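Boards, benches and bits: the workroom in winter

Quick one this time. Been meaning to put a page up about the work surfaces at Noteo for months, keep getting asked, keep not doing it. So, boards. Mostly boards. Some talk of the benches underneath, and the floor, and the blocks, because people always ask about the blocks.

Background for anyone new. We took the room on in February, bare walls and a door that stuck. Tables came first, then everything that goes on top of the tables, then a long stretch of moving it all about. Most of what's written down below is notes from my phone, tidied up a bit. Not much.

The big board was the first thing that felt right. Before that we were laying small parts straight on the perforated tops and of course small parts find holes. Lost a washer a day at one point. Heard it go, tink, then on your knees with a torch.
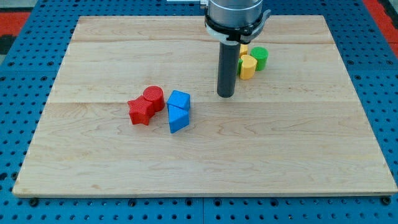

3 min read

Pale board on the blue top, coloured blocks out on it. Several long planks joined edge to edge, wavy grain, a few darker streaks. Looks a lot better than anything else we tried.

Notes on the board, since that's what the emails are about.

Timber. Sold to us as maple, by Mollel, who cut it to size and joined it. 2 visits to get it right, the first time I'd measured the wrong table. My fault entirely. They were nice about it. If you're ordering one, measure the table, then measure it again, then check which table.

Finish. Oil, thin, wiped off straight away. No varnish. We had varnish on an offcut and the light bounced off it something awful, you couldn't look at it after lunch. Oil goes on with an old t-shirt. Leave overnight. Don't put anything on it in the morning just because you're impatient, it marks. Ask me how I know.

Sanding. By hand, along the grain, 400 grit for the last go. Was told that's too fine for something that gets knocked about. Maybe. It feels lovely though and wipes clean with a damp cloth, so I'm sticking with it.

Joins. Run your thumbnail over them when it arrives. Ours were flat then and still are. Was worried about the heating being on, wood moves, but so far so good.

Weight. It's a lump. Get someone on the other end. Do not slide it over bolt heads, lift it clear. There's a scratch on the underside of ours as long as my hand, nobody sees it but I know its there.

The tables. Blue perforated tops from Sirar, bought with the rest of the fit-out. Good strong blue, cheers the place up in the dark months. Holes in rows so you can bolt things down more or less wherever you fancy. Downsides: dust, crumbs, washers (see above). Vacuum with the brush end. We did try a cloth and it just posts the dust through the holes and onto the floor.

The floor. Red-orange. Came with the room, didn't choose it, wouldn't have chosen it, have grown fond of it. Blue table on an orange floor is a lot first thing in the morning. Pale wood in the middle calms it all down. Dropped bits show up well on it, mind, apart from the orange ones.

The blocks. Coloured plastic, small, good for setting out on a board and shuffling about. Ours live in old ice cream tubs, sorted by colour when somebody has been good and not sorted at all the rest of the time. Wash them in a pillowcase, cool wash, knot the top. Properly knot it. I've picked plastic out of the filter once and that was plenty.

What it all cost. Board, oil, paper and delivery came to 1,644 all in, which made me wince, and then I stopped thinking about it. Delivery was a fair chunk of that. Collect it yourself if you've got a van and a strong friend.

Things I'd do differently. Round the corners off a touch, hips know where they are. Order the oil before the board turns up and not after. Buy a second tin while you're at it, Sevilix had it in stock then and didn't when I went back. Put felt pads under, we've only just got round to that and it's much quieter when you set something down.

Still to do. A smaller board for the side bench, same timber if theres any left. Hooks for the cloths. A lid for the tub with the yellow ones in. Something about the draught from that door, which still sticks by the way.

Page last fiddled with on 25th December, between the sprouts and the washing up. More pictures when I've sorted through them, there's a whole folder of bench stuff and half of it is blurry. If you've emailed about sizes I will get back to you, I'm slow but I do get there.

Contact Noteo | © Noteo, all rights reserved | Back to top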